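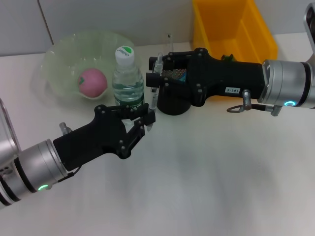 Water hardness in Stuststead is set almost entirely by geology. The town draws from nine boreholes in the chalk at Trullside, and the water spends long enough in that rock to pick up a heavy load of dissolved calcium. A clear plastic bottle filled with water, like the one standing beside the green-tinted bowl, gives no hint of its hardness to the eye. Calcium and magnesium ions have no color. Hard and soft samples poured into matching bottles look the same, and most people in town have never had a reason to compare them until a kettle element fails.

Hardness is normally stated as milligrams of calcium carbonate per liter. Trullside water leaves the ground at 290 or higher in a dry year. Anything above 180 is generally classed as very hard. The chemistry is simple enough. Rain takes up carbon dioxide as it moves through soil, becomes weakly acidic, and dissolves calcium carbonate from the chalk as soluble bicarbonate. Heating reverses the process: carbon dioxide leaves, carbonate returns as a solid, and it settles on the hottest surface available. In a house that means the kettle and the water heater.

The Kolivden plant, built on the old pump yard in June, treats part of the supply by pellet softening. Water is pumped upward through a tall column of fine sand while caustic soda is added at the base. The pH rises, and calcium carbonate crystallizes on the grains. As the grains grow into pellets they sink, and the heaviest are drawn off and replaced with fresh sand. The column produces roughly 900 kilograms of pellets a day, sold to a farm supplier as a liming agent.

Only part of the flow goes through the column. The rest bypasses it and is blended back in at the outlet to hold hardness near 100. Going lower is possible, but very soft water can be aggressive toward older pipe, and Stuststead still has 29 miles of cast iron main with no lining.

Egilsson, the contractor that runs the plant, samples at the outlet and at the far end of the network. The second figure lags the first, and it drifts when the two storage tanks turn over slowly - mostly in winter, when demand is low.

Existing scale is a separate matter. Softened water deposits less new scale, but at this target it will dissolve very little of the old. Heaters that were furred before the plant opened will need descaling by hand, usually with citric acid, and badly coated elements are cheaper to replace.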